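The Arm at the Flower Bench
At a home decor supplier in Plisen, the people who used to set every stem now spend part of the day teaching a machine to do it 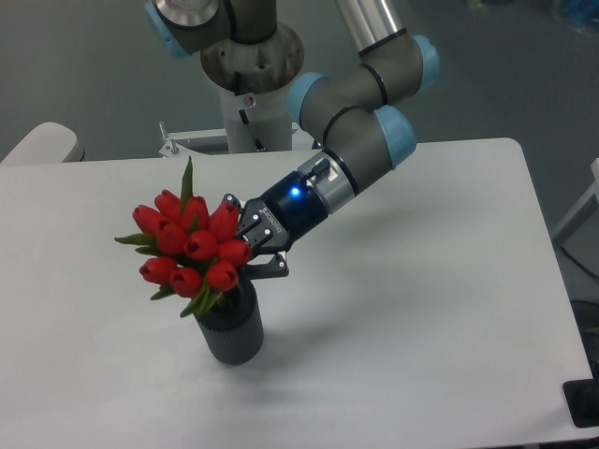 The company, Vovness, sells artificial arrangements to hotels, dental offices and furniture showrooms. Until last year every one of them was put together by hand from start to finish. A worker took a vase from one cart and stems from another, bent the leaves into shape, checked the height against a card and passed the piece down to packing. A good arranger could finish 43 of the small tulip pieces in a shift. Most did fewer, and the wrists of the ones who did more were usually taped by the end of the week.

The robot arm came in April. Vovness bought it through Lukáč, an integrator that mostly works with bakeries and small parts makers, and it was first meant for the packing line. Packing didn't suit it. The boxes came in too many sizes and the old tape machine jammed often enough that somebody had to stand there anyway. So the arm went to a white table in a carpeted side room that had been used for sales samples, and the arrangers were asked what they would want it to do.

They asked for the dull parts. Straightening a bloom that has slipped sideways was first on the list. Next was moving a finished piece a few inches to the right so the next one can be set down. Neither takes any skill, and each is done hundreds of times a day.

The trouble is that tulips are a bad shape for a gripper with two fingers. The heads are smooth and rounded, and in a full bouquet they sit tight against each other. Squeeze one and its neighbor moves. The arrangers knew this from their own hands, and two of them worked out an approach from the side, a little above the flower, that the engineers had not tried. It is now the standard move for all the small pieces.

Their job titles changed in the summer. Two arrangers are now called cell operators and earn a higher hourly rate. They set the vase, start the routine, and correct the arm with a handheld controller when it goes wrong. The other arrangers stayed at the long benches, doing the large custom orders, where no two pieces match.

Opinion on the floor is divided. One of the operators said she likes the work but misses talking, because the side room is quiet and the benches are not. An arranger who has been with the company for 27 years said the arm is slow and she could do its whole morning before coffee. She also said her hands hurt less since the straightening went to the machine, and that she would not want to take it back.

Management says no jobs have been cut. That is true so far, though two people who left in the fall were not replaced, and everyone at the benches noticed. The plant manager said he would have hired for those positions if orders had been stronger.

The target for the side room is 100 finished pieces a day. It has not been met yet. Software from Flidov, added over the winter, shortened the pause between moves, and the operators have asked for a second table so that one piece can be set up while the other is being worked on. The request is in next year's budget, along with new chairs for the benches.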